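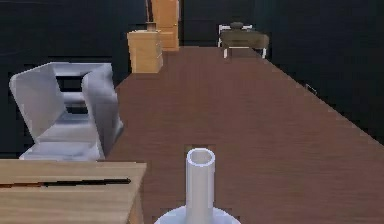 Re: [sim-nav] Jeltmont results, second release

From: Shirley Friesen
To: sim-nav list
Date: 28/10/2023

Oanh Đàm wrote:

> We have now put up the full set of Jeltmont runs. 700 episodes, all
> indoors, all in simulation, with the policy trained on the Warkeo
> scenes and tested on rooms it had never been given. Success is up
> 19 points on the Bisgaard baseline. We think this shows the policy
> has learned what furniture is, and that it should carry over to
> real flats with little extra work. Comments welcome before we
> submit.

Oanh,

Thanks for posting the lot and not just the good ones. I spent most of yesterday in the logs and I'm not persuaded yet, so here are my grumbles in the order I came to them.

1. The rooms are very easy to drive through. The still at the top is typical of the episodes I opened. There's a long stretch of bare brown floor up the middle, and the table, chair and cabinet are all over on the left. The next thing of any size is at the far end. A policy that does nothing cleverer than "head for the biggest patch of brown" would do well there. Have you run that as a baseline? It's ten lines of code and I'd want to see it in the table next to Bisgaard.

2. The walls. They come out nearly black on three sides, and I had trouble telling where one stops and the next begins. The floor against them is about as strong an edge as you could ask for. Real flats have pale walls, skirting boards, rugs and sun coming in. If the policy leans on that edge, none of the gain will survive a coat of magnolia. Please recolour the walls in a batch of test rooms and leave everything else alone.

3. "Has learned what furniture is" needs to come out of the abstract. At this resolution I can't say for certain what is standing on the cabinet, beyond a small brownish container and something tall and dark above it. The low thing on the far piece of furniture is a dark rounded lump to me. I'm not claiming the policy needs to name them. But you can't tell "knows a table" from "avoids a block of colour" using these episodes, and the paper says you can.

4. The white base and upright tube sit at the bottom centre of the view. Was that area masked before training? I looked for a mask in the config and couldn't find one. If it wasn't, I'd like to know what happens when you blank it out at test time.

5. The 19 points. Of the 700 episodes, 55 end inside a second of starting and are scored as successes, presumably with the goal already in reach. I dropped them from both sides and the gap shrank. I won't quote my figure here as I may have mangled the baseline logs, which use a different clock. Could you do it properly?

6. Seeds. I could only find one for the main result. The Nurnine people reran their own method last year and the spread between seeds swallowed most of what they'd reported, and they had more rooms than you do.

None of this says the method is bad. The way you reuse the old map when the goal changes is neat, and I'd read a paper on that alone. It's the jump to real flats I can't follow. There isn't a single real run in the release, so "little extra work" is a guess.

I've put the 34 episodes I went through by hand in a text file in the usual place, with a line of notes on each. Some of the notes are rude. Ignore episode 12, I had the wrong goal loaded.

If somebody else on the list has the recolouring script from the spring, please send it to Oanh directly, my copy no longer runs.

Shirley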